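Shuffler notebook, bench 2

Picked up again on the Gritlow. Since the last entry the left feed roller has been swapped and the deck changed to Clukano plastic, bridge size. The paper deck was getting soft at the corners and I didn't trust anything it told me.

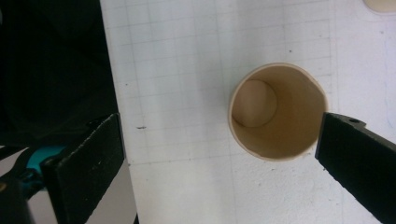 Posted by Lucienne Chevalier
25 September 2022
Filed under: shuffler, card tests

Total logged shuffles on this unit now 3581. The counter was not reset when the roller went in, so anyone pulling numbers needs to split the log at the roller change. I marked the line in the file.

The problem is still clumps. After one pass, too many pairs of neighbors from the starting order come out as neighbors again, mostly in the bottom third of the deck. Players at the club table notice it in stud more than in hold'em, probably from seeing more of the deck face up each hand. With a second pass it mostly goes away, but a second pass takes too long between hands and the dealers skip it.

Tried the feed tension at the old setting and then one notch looser. Looser is better for clumps and worse for jams. Had a jam on the third run, card bent across the middle, the seven of clubs. Replaced from the spare deck, same batch. Precious thinks the backs are sticking to each other and the rollers are fine. She wants the deck wiped down and rested overnight before the next run. OK with me.

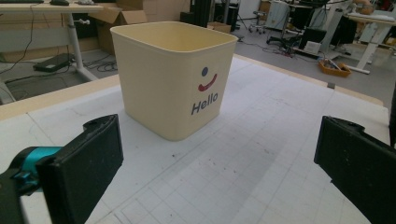 The read-out is the slow part. Sugawara (the script, v. 4 on the old laptop) takes the order from photos of the fanned deck and it still confuses the red sixes and nines when the fan is tight. I corrected by hand. If you use it, spread the cards wider than feels necessary and check that all the suits add up before saving.

For comparison I did a set by hand, riffle, riffle, strip, riffle, cut, the way Justine taught the dealers in April. Clumps were lower than one machine pass. My riffles are neat, which probably makes the hand numbers look worse than a normal dealer's would. Precious to do the same set, her riffle is rougher.
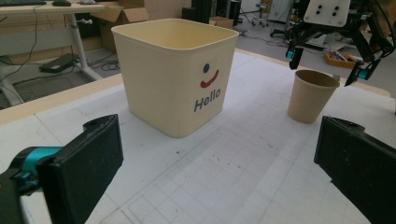
Next block is 60 single passes at the looser setting, wiped deck, same starting order each time. Keep the jams in the log with the pass number - do not just rerun and overwrite.

Also to do:
- order another Clukano deck, blue backs
- find the feeler gauge, it is not in the drawer
- ask the club if a dealer can time the gap between hands for one evening

Cover goes back on the Gritlow overnight. Tension left one notch loose.

L.C.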